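How lifestyle sites write up young celebrities: a small study of profile pieces

Media and Communication, second year project, group 7

Final version (we ran out of time for the appendix, see the end)

What we wanted to find out

Celebrity profiles all seem to sound the same. Same bedroom, same coffee order, same bit about staying grounded. We wanted to check if that is true or if we only remember the bad ones. Question as handed in: which details do lifestyle websites use to make a young actor or singer seem like an ordinary person, and where in the article do they put them?

Second question, added after the first tutorial: does the person get to talk about the job at all?

Material

We took 47 profiles from two sites, Hindier and Zallel. Both free to read, both do a long profile most weeks. Hindier is mostly film and TV people. Zallel is more music, some fashion. Only people described in the piece as being in their twenties or younger. No news items, no red carpet galleries, no quizzes.

We wanted a third site, Bistenis, but most of its older pieces went behind a login in August so we dropped it. This is a weakness. Bistenis pieces are longer and the sample would of looked different.

Minimum length 800 words. Anything shorter was mostly captions.

Method

Each profile was read twice, by two different people, and coded on a shared sheet. Codes were: home, family, food, school, pets, money, body, work, fans. One paragraph could have more than one code. We also marked if the detail came as a direct quote or as the writer's own description.

Disagreements were talked through on Thursday meetings. Most were about family vs home. If a mother is cooking in the kitchen, is that family, home or food? In the end we coded all three, which probably pushes the numbers up a bit for all of them. 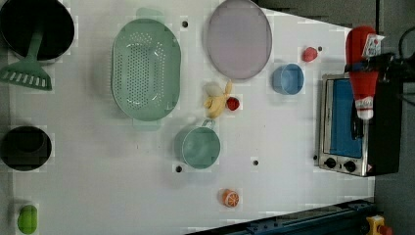
Green colander, spatula and black pot on a white table.

Results

Home came first by a long way. 33 of the 47 profiles open in somebody's house or flat, or with the person describing it. Often the bedroom, then the kitchen. Writers like a messy kitchen. A messy kitchen means the person is real.

Food second. Nearly always something plain: toast, noodles, soup, a thing a grandparent makes. Expensive food hardly appears and when it does the person is shown not liking it much.

Family is in almost every piece but late, usually past the halfway mark. Parents are supportive or they were strict and are now supportive. We found 7 profiles where a parent is quoted directly, all on Hindier.

Money is nearly missing. Rent comes up in a few of the music ones on Zallel, always in the past tense, from before the person was known. Nobody says what they are paid and no writer reports asking.

Work: more of it than we expected but it is thin. Long hours, early starts, being nervous on the first day. Very little on how a part is learned or how a song gets written. The exception is a Zallel piece on the making of the Sproģis record, which spends nearly half its length on one drum sound. We all liked that one best, and it got the fewest comments of any piece where comments were open.

Pets: dogs, mainly.

Quotes and description

This was the part that surprised us. Home details are mostly the writer's own words. Family details are mostly quotes. So the reader is shown the house but told about the parents. Our guess is that the writer goes to the house, or sees it on a video call, and the parents are not there. Several profiles do not say how the interview was done so we can't check.
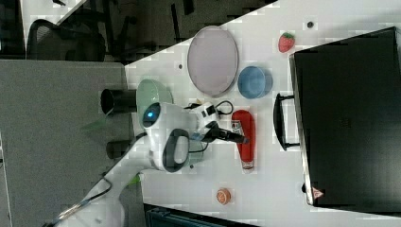 There is also a difference between the sites in how they end. Hindier likes to finish on the future, next film, a hope, a wish to direct one day. Zallel tends to finish back in the place where it began, so if it opened on a sofa it closes on the sofa. After you have noticed this it is hard to stop noticing.

Problems

Two sites is not many. Both are in English and aimed at roughly the same readers. We did not look at the photos in the profiles at all, only the text, and the photos obviously do a lot of the ordinary person work too. The body code was used so unevenly between coders that we left it out of the results.

We did email both sites to ask how profiles get set up and who picks the place. Zallel sent an automatic reply. Hindier did not answer before the deadline.

If we did it again

Fewer codes. Start the coding sheet earlier, before reading, not halfway thorugh. Include older stars as a comparison, as we can't say if the bedroom opening is about youth or just about profiles. Maybe interview a writer.

Appendix

Coding sheet is in the shared folder, not attached. Column F is wrong in the first version, use the second.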